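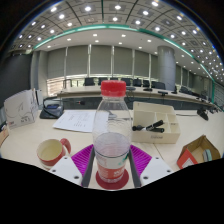

A water bottle with a red cap, desk and paper behind it.

Search this site Type and press enter

Neelam Prajapati did not expect to reach the semifinal of the Drutomholm singing contest. "I packed for one night," she says. "By May I was borrowing shirts from Rekha Singhal."

She was one of 30 singers picked after the open calls, and she spent 6 weeks in the house. The duet with Remigiusz Krajewska is the one viewers still ask her about. "We rehearsed it twice. He wanted it slower and I gave in."

Prajapati lost the final vote to Pushpa Sandhu by 147 votes. She says she has watched that episode once, with her mother.

Her first single is due out on the Kukeck label. She is still choosing between two songs, and one of them needs a new second verse.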